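How do you get cans to stay in their lanes in a glass-door drinks fridge?

Posted in Break Rooms & Small Kitchens

Zudness
I have inherited the drinks fridge at work, an honor I did not apply for. Glass door, wire shelves, little white trays to keep each kind in line. The gold cans on the middle shelf hog three lanes and the Coke gets two, with one silver-and-blue can wedged between them like a kid in the back seat.
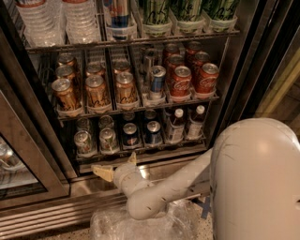
3 replies, sorted by most helpful

Pranorow
Stocked these for a living for longer than I'd like. Your lanes are fine, it's your restocking that needs work. Take the front cans out, put the new ones in at the back, return the old ones to the front. Yes, every time. Yes, it's boring. If you just park new cans in front, something at the back will celebrate a birthday.

Then check the width of the dividers. A lane should let a can slide without letting it wander. Most wire-shelf dividers unclip and move over a notch, though yours may need some persuading and a word you don't use at home.

As for the lone can in the middle, give it a proper row of its own kind or give the lane to the Coke. A lane for one or two strays is a lane everybody pokes around in, and that's how the neighbors get knocked over.

Dornen
just buy a smaller fridge

Abeysekara
Agree with Pranorow on most of it. I'd add that the bottom shelf is where drinks go to be forgotten, so put the slow stuff there on purpose. I see you have two plastic bottles with white caps down at the right end. Good spot for them. Bottles and cans don't share a lane happily, and mine fought until I split them up.

Also wipe the trays. Ours stuck so badly that I blamed the pushers and priced up to 200 dollars' worth of new ones before trying a damp cloth. The cloth won. 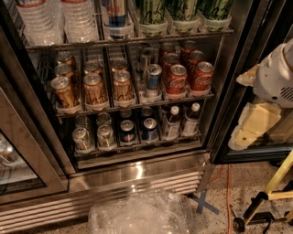
Zudness
Update for anyone still following this thriller: I tried the cloth. It was sugar. I have decided not to ask whose. The gold cans are keeping their three lanes for now, as there was some feeling about it at lunch. Dornen, your suggestion has been passed along to management.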